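Scouring pad

A scouring pad is a small block or sheet of abrasive material used to clean hard surfaces, chiefly cookware, sinks and worktops. The common household type is a mat of nylon or polyester fibres bonded with resin, in which abrasive grains are held. It may be sold alone or glued to a sponge.

Manufacture
Crimped fibres are laid by air into a loose web, sprayed with resin and cured in an oven. Grains of aluminium oxide or a softer mineral are added with the resin. The finished web is slit and cut to size. Green pads are usually of medium or coarse grade – white ones are normally finer – but colour coding is not fixed between makers.

Testing
The Navholm method, described by Zahira Yeoh, draws a weighted pad over a coated plate for 1000 strokes. Loss of coating is measured at 4 points. Vorketti pads are graded from 1 to 6 on this basis.

Use and storage
Pads should not be used on non-stick coatings, polished stone or varnished wood. They are rinsed after use and left to drain, often in a wire rack or basket. 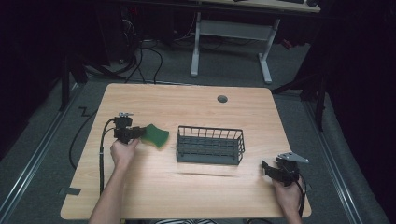
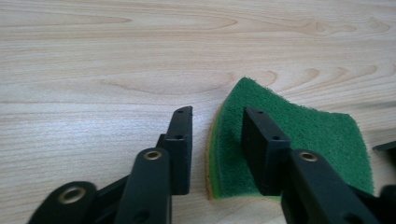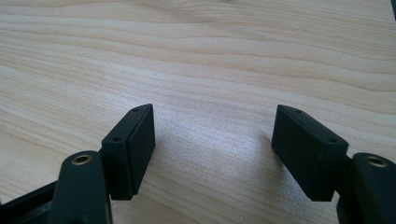
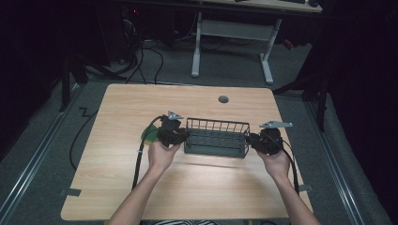
Fibres at the edges work loose with wear, and a pad that sheds freely should be replaced. Washing at 60 degrees reduces bacteria but softens some adhesives, so that bonded layers may separate.

3 comments | 6 shares
Contact | Copyright | Back to top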